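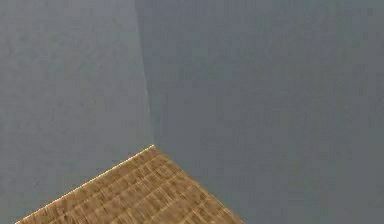 June
By the automation desk, Fludlow Packaging Circular

Teaching by hand, again

Every couple of years someone comes round to tell us that programming is finished and that from now on we'll simply show the machine what we want. The latest to say so is Verschueren, whose Prido kit went on show at Fludlow last month. You hold a pair of handsets, you drive the arm through the job, it keeps a record of what you did, and after enough goes it is meant to manage without you. They let visitors try it, first in simulation and then on the real bench.

I had a go at both, and I'll start with what I liked. The handsets are light and the delay is small enough to forget. Within a few minutes I was moving the arm where I wanted it, which I can't say of the old pendant we have at work. If you have ever spent an afternoon typing in waypoints for a job that gets cancelled the next morning, you'll see the appeal.

The simulated part interested me less than it was supposed to. You work in a plain grey corner with a woven tan surface to put things on, and the arm isn't always in view, so you can find yourself looking at two walls and a bit of basket weave while you work out which way to turn. The weave is nicely done. I'd have swapped it for some clutter. Our packing benches have tape guns, torn labels and somebody's mug on them, and those are the things a trained arm will have to cope with. Prido's people say surfaces and lighting can be varied later on. Fine, but I'd like to see it varied before I'm asked what I think.

Then there is the question of how many goes are enough. The demonstration task was putting a small carton into a tray. Verschueren had recorded 57 runs of it before the doors opened, all by the same two members of staff, both of whom do this for a living. On the real bench the arm then tried it 11 times while I stood there and got the carton in on nine. That sounds good until you think about a shift. Two misses in 11 on a line like ours means a person standing next to the arm all day, and we already have a person standing there.

I asked what happens when the person showing the task is bad at it. This matters more than the brochure lets on. I know I hesitate before I let go of things, and I watched my own recording played back with the hesitation faithfully kept in, a little wobble over the tray every time. The answer I got was that poor runs are weeded out. By whom? By someone at the firm, at present, watching them one after another. So the programming hasn't gone away. It has moved to a desk where somebody sits deciding which of your attempts deserve to be copied, and that time isn't on the price list.

Dallia, who make the trays, have taken a kit on trial and have been fair about it. Their line manager's note to members says that changing from one tray to another took a morning of fresh demonstrations, where they'd been led to expect a handful. The same note says the operators enjoyed it, and I believe that too. Steering an arm by remote control is good fun. I'm less sure it is a good use of your best packer, who is the very person you'd want to record and the last one you can spare from the line.

None of this makes it a swindle. For odd shapes and short runs, where writing a proper program never pays, I can imagine it earning its keep – and the handsets alone might be worth having for clearing jams from behind a guard. But if you're going along to the next open session, take one of your own cartons, preferably a crushed one, and ask to see it tried on the real bench. Ask who sorts the recordings and what they charge. And have a go yourself before watching their staff do it, so you find out how it treats a beginner.

Members who have trialled the kit on a wet or dusty line are asked to write in. We would print a good result as readily as a bad one.

You are receiving this newsletter because you signed up for the Fludlow Packaging Circular. Unsubscribe or change your preferences at any time.

© Fludlow Packaging Circular | Contact us | Back to top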